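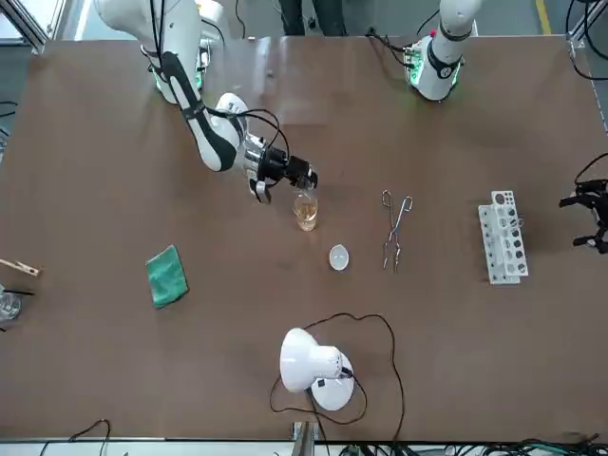

An evaporating dish is a small, shallow bowl used in laboratories for driving the liquid off a solution so that whatever was dissolved in it stays behind. I have been fond of them since school and I make no secret of it, so expect a certain amount of enthusiasm in this entry. The dish nearly always keeps the same company on the bench: a beaker to pour from, and a pair of crucible tongs to pick the thing up afterwards. A white dish sits well against a brown table, and the amber liquid in that little glass beaker is the kind of colour that shows up beautifully in a pale bowl. Dark glass would hide it completely.

## Shape and material

Most are glazed porcelain, though you can buy them in glass, silica and (if somebody else is paying) platinum. The wide, open shape gives the liquid plenty of surface, and that speeds things up a great deal compared with boiling away in a tall beaker. Many have a small lip for pouring. Mine are Lahtinen dishes that hold 100 ml when full to the brim, and you should never fill one to the brim! A third full is plenty, perhaps a bit more if you are patient and the heat is low.

Sizes vary from maker to maker. Drollisach used to list a big one at 308 ml, an odd figure I've never managed to get to the bottom of, and Eino Vuorinen, who taught me most of this, swore by it for salt.

## Using one

Pour the solution in from a small beaker, slowly, down the side. Heat gently over a water bath or on gauze. Once crystals begin to show at the edge, turn the heat right down – the last spoonful is the part that spits. A good many people stop early and let the rest go by itself overnight, and you do get larger crystals that way.

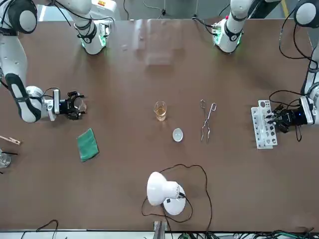
Can you pick a hot dish up with ordinary crucible tongs? With a small dish you can, provided you grip the rim firmly and the dish is nearly dry, but for anything larger use tongs made for dishes, which support it from underneath.

Tongs should be laid down flat, with the tips kept off anything grubby, so that they don't carry dirt into the next sample. A folded cloth to one side is useful for drips, although I wouldn't put hot porcelain on it. Use a heatproof mat.

## Cleaning and storage

Soak first, scrub later. Warm water shifts most salts and a soft brush does the rest. I use a Dusta bottle brush with the end bent over, and Adi Santoso at the Bramdale teaching lab prefers a sponge – we have argued about this more than it deserves. Gritty powders dull the glaze, and after that everything sticks.

Test tubes go upside down in the rack to drain, if yours has the pegs for it, while dishes do best

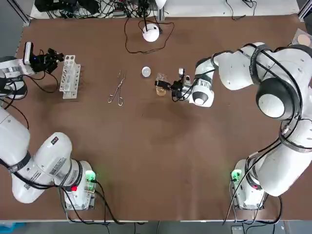
tipped on their rims along a shelf with a bit of air between them. Stack them only when they're properly dry, with paper in between. A chipped rim isn't the end of the world, but a crack is, and a cracked dish should go straight in the broken glass and china bin.

## See also

- Crucible
- Watch glass
- Crystallising dish (wider, flat-bottomed, and a different animal altogether)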